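Can a machine do my laundry yet? (or sweep the shop, I'm not proud)

started by lintfilter

My sister-in-law read somewhere that we are two years away from a robot that folds clothes. I remember hearing two years in 2014. I run a small alterations shop, and between the shop and home I fold things for what feels like half of my waking life, so I have an interest here. Is anybody on this board close enough to the real thing to tell me where it stands? No trailers with piano music, please.

--

benchdog6

Depends what you mean by yet. At the Werneck plant we have arms that have put the same bracket on the same pin since before I got my first gray hair. They are wonderful at it. Move the bracket over by the width of a thumb and they will put nothing on the pin with exactly the same confidence.

Cloth is worse, because cloth is never in the same place twice. A bracket has a shape. A towel has a mood.

--

urno_refugee

I did two years at Urno on the software side, so I'll bite. The big red and black arms are not the weak part. You could buy a good arm a long time ago. What's hard is that the machine has to find a corner of something that may not be showing any corners, then get hold of one layer and leave the other where it is. 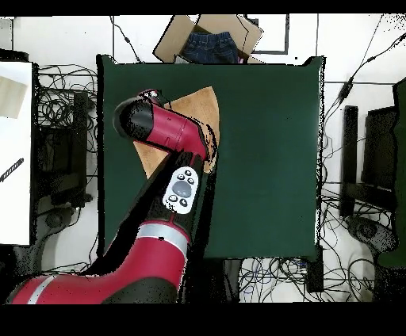
And the stuff people forget is everything that isn't the arm. Cables, power boxes, more cables, a person whose whole afternoon is putting the item back so the arm can try again. When someone tells you it folded a towel, ask who unfolded it. Ask how many towels went badly before lunch, too. We kept a tally on one job: 572 tries, and I would not have shown you most of them.

--

lintfilter

So my job is safe but I could get hired as the person who messes up the towel. I have children who are overqualified for this.

--

Simon_says_no

I'm going to disagree with the gloom. I've been following this since November and the difference is real. It used to be that every move was typed in by hand. Now people guide the arm through the job a bunch of times and it picks up the general idea, including what to do when it misses. Missing and trying again is most of what I do with a fitted sheet, and I'm considered intelligent.

Give it six years and there's one in every laundromat.

--

benchdog6

Six years is what people say when two years has gotten embarrassing.

I'll give you this much – I'd take a slow one. If it takes all night to do a basket I don't care, I'm asleep. What I won't take is one I have to stand next to. I already own a machine I have to stand next to, it's called an ironing board.

--

fodo_fan

Our Fodo vacuum cost less than dinner for the family and it does the floor every day. That's a household chore, done by a machine, today. I don't see why everybody skips over this to complain about towels.

--

urno_refugee

Fair, and I have one too. But look at what it gets away with. It's flat, it's weak, and if it bumps the couch the couch wins. Nothing it touches needs to end up anywhere in particular. Picking up a thing and leaving it tidy is a different job.

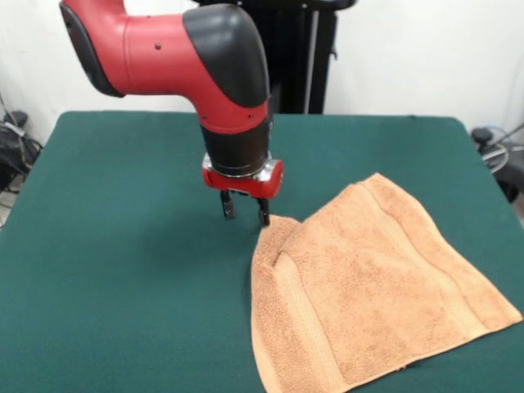
Towels are the easy end, by the way. They're more or less a rectangle and they're thick enough to grab. Get one of these arms to do a dress shirt with the sleeves inside out and I'll send it a card. For a shop like lintfilter's, with linings and pins and silk that slides off the table if you breathe, I wouldn't plan on anything.

--

Simon_says_no

Nobody said silk. I said laundromat.

--

lintfilter

What would one cost me, as of today, if I lost my mind?

--

urno_refugee

For the arm, more than your car. The used grippers I've seen go for 2000 and up, and then you'd still need somebody like me, and I'm not cheap or pleasant.

--

lintfilter

Ok. Buying a second Fodo and a bigger basket. Simon, I'm writing down your six years on the wall by the steamer.

37 replies hidden – 14 shares
Contact the moderators | © 2022 the board and its posters | Back to top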